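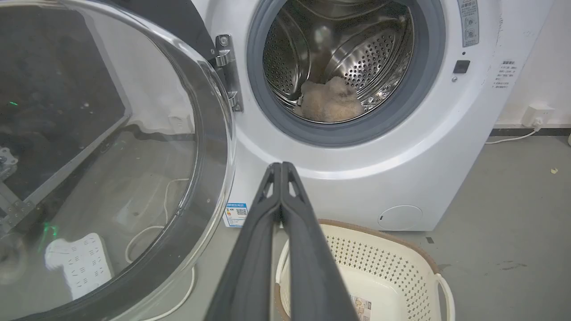 Washing Thick Pile in a Front-Loading Machine

Filed under: Household, Laundry

Readers of this blog will recall that the household moved to the Ollow apartment in April, and that the washing machine came with it. The following notes record current practice for towels and other thick items, which had been handled inconsistently until now.

The tan item in the drum is washed alone. Thick pile holds a considerable amount of water, and a mixed load tends to come out with the smaller pieces wrapped inside the larger one. One bulky piece, placed loosely toward the front, is considered a full entry on the schedule.

Detergent is the Zoubi liquid, 38 milliliters per wash. The Bulonora powder used at the previous address has been discontinued here, as it left a residue in the folds of the gray door seal. Fabric softener is not used on anything intended to absorb water.

The machine is set to the long cotton program with one additional rinse. The total time is nearly 3 hours. It is therefore started before 9 in the morning or left until the following day, out of consideration for the apartment below.

On completion, the item is removed promptly and shaken out by hand. The rubber seal is wiped along its full circumference with a dry cloth, including the lower fold, where lint collects. The glass is wiped on the inner side. The door then remains wide open until evening. Visitors are asked not to close it.

The round filter cover at the lower right of the front panel is opened every 2 months. A shallow tray and an old towel should be in place beforehand. Items recovered to date include a shirt button, a hairpin and a cloakroom token from the Wullanance swimming pool, which has been returned.

Drying is done on the rack in the hallway. A separate entry will cover the rack, the replacement of its feet, and the question of where it should stand in winter.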